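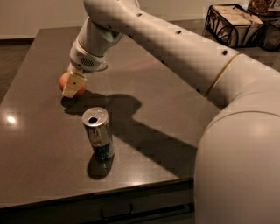 Laine Venckus wrote in July that the Virkcombe reading program should add evening hours before it took on new sites. The Praseo grant has been used accordingly.

**Period ending January 6, 2024**

- Enrollment: 245 adults, against a target of 300
- Evening groups: 20
- Tutors in training: 7

The Parsa branch opened late — the lease was signed after the term began — and its figures will appear in the next report.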